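A thread on something I have been working on since March: how to quit for the day when you own the business and nobody can send you home.

1/ I run a small company in Tridinham. We do scheduling software for repair shops. There are 11 of us. For the first seven years I worked most evenings and part of every weekend, and I would have told you it was required. Some of it was. A lot of it was habit.

2/ What got me to look at it was a dull exercise. I went back through my sent mail for one quarter and pulled out everything I wrote after 7 in the evening. It came to 323 messages. I read all of them, which took most of a day.

3/ I sorted them by one question: would anything have gone wrong if this had waited until 8 the next morning? For most of them the answer was no. They were replies to things I could have read at breakfast. Plenty were me answering a person who had not asked for an answer that night.

4/ The ones that did matter were almost all from two customers. One of them was our biggest account, a chain based in Flirkenton. They run late shifts and they call when the late shift has a problem. That is a fair thing for them to do. It did not have to be me picking up.

5/ So the first change was a phone rota. Four people share it and they are paid extra for the nights they carry the phone. I take my turn like the others. When it is not my night, the calls do not come to me.

6/ People ask what the rota costs. Less than I expected, more than zero. I paid for the first few months by dropping the office lease on the second floor, where we mostly kept boxes. If you are smaller than we are, you may not be able to do this yet. Two people trading weeks is a start.

7/ Second change: I stopped writing evening mail even when I felt like it. If I have a thought at 9, it goes on a paper pad in the kitchen. In the morning I type up what still looks useful. A good share of it gets crossed out.

8/ I tried scheduling the messages to go out at 8 instead. It did not help me. I was still sitting there writing, and my family could see me sitting there writing. The delivery time made no difference to them.

9/ Third change: a fixed time to leave. Mine is 5:40, which is when I have to go to make dinner without rushing. It is on the shared calendar as a real appointment. People moved meetings around it within a couple of weeks. One customer objected, and we now meet in the mornings.

10/ The part I found hard was the hour after I got home. I was there, but I was going over the day in my head and giving one-word answers. A set time to leave does not fix that.

11/ What helped some was taking on a job at home with a clear start and finish. I took over the laundry. All of it, washing through putting away. It is boring and it uses your hands, and you can talk to a kid while you do it. I also do the school lunches now, badly.

12/ If you try this, take the whole job. For years I "helped" with the house, which meant my wife kept the list in her head and handed me items from it. That is a management job, and she was doing it on top of her own. Owning one chore completely took more off her than helping with six.

13/ We also have a short talk every other week about the calendar. Who is away, who has a deadline, which evenings are already gone. It takes 20 minutes. We used to find these things out on the day and argue about them.

14/ It has not all held up. In the fall we moved our billing onto a new system called Drillolmont and it was a bad three weeks. I worked late on most of those nights. I said in advance that it would be three weeks, and I stopped when it was over. Before, a stretch like that would have turned into the normal schedule.

15/ I also lost a deal. A prospect wanted me on call personally, named in the contract, and I said no. It would have been worth 200 new seats. I thought about that one for a while and I am still not completely sure it was the right call. I would probably make it again.

16/ The company grew slower last year than the year before. I can't say how much of that is the hours and how much is the market. Our staff turnover went down, and I can't fully explain that one either. I am reporting it because threads like this usually skip it.

17/ A few people have asked about tools. I don't use much. A shared calendar, the paper pad, and a separate phone for the rota that stays in a drawer when it is not my week. I took work mail off my own phone. Putting it back on takes ten minutes, and that is usually enough to stop me.

18/ To the founders who wrote to say this is easy once you are established: partly true. I could not have paid for a rota in year one. I could have left at a set time two days a week in year one, and I could have owned a chore. I just never considered either of them.

19/ If you want somewhere to begin, do the sent mail exercise. Pick one month if a quarter is too much. Don't change anything while you are counting. Then look at who the late messages went to and whether they needed them that night.

20/ I'll post again in March when I have a full year of this. I plan to run the same count on the same quarter and put the two numbers side by side, whatever they are. Replies are open. I read them in the mornings.

Posted Jan 1, 2026
Abdelaziz

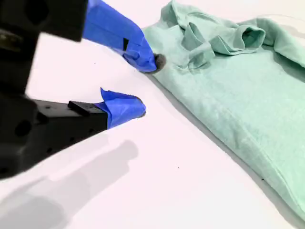 A mint-green shirt, partly folded.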